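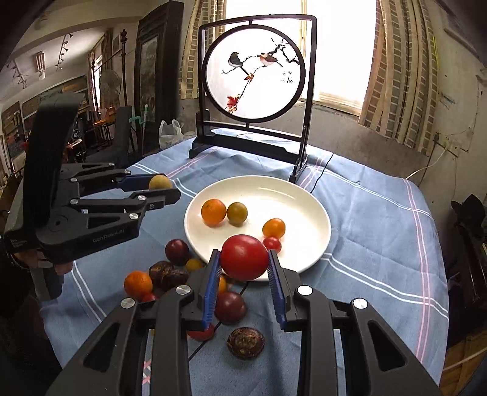
Visit to the Calilen outside broadcast base, Sakley

Calilen opened its production base in Sakley to trade visitors on Monday, January 30, 2023. The company supplies trucks, crew and a remote gallery for soccer coverage in the lower divisions. I went mainly to see the gallery, which handled its first full season of matches last year.

Joris Van Hecke, head of engineering, took the morning group. The truck bay came first. It holds two vehicles. The larger carries a full production desk, a replay position and a sound booth behind a double door. The smaller has no desk at all. It collects the camera feeds at the stadium, encodes them and sends them to Sakley over two fiber circuits on separate routes. If both circuits fail, a bonded cellular link carries the main program feed only, and the director loses access to the individual cameras.

The gallery is on the upper floor. Director, vision mixer and replay operator sit in the front row, with graphics and the producer behind. Sound is next door, with a window. Van Hecke would not give a delay figure for the circuits but said camera operators stop noticing it by their second match. Talkback runs on its own path and is tested before anything else on match day.

Commentary was the part I found most useful. There are 9 booths, each with a monitor, a lip microphone and a cough switch. Frans De Smet, who schedules them, said most commentators still ask to travel. From a booth they cannot see a substitute warming up or a flag on the far side unless a camera shows it. Calilen now feeds a fixed wide shot of the whole field to every booth. The picture is plain and the player numbers are hard to read, but De Smet said requests to travel dropped after it went in.

The replay archive was shown by Venkatesh Raju. It held 1,828 clips from the current season, logged by hand. Search by player worked well. Search by type of incident was slower, and older entries use different terms for the same foul.

The afternoon session on studio lighting was full, so I did not attend. The next open day is planned for May. Parking is behind the truck bay, and visitors sign in at the side entrance.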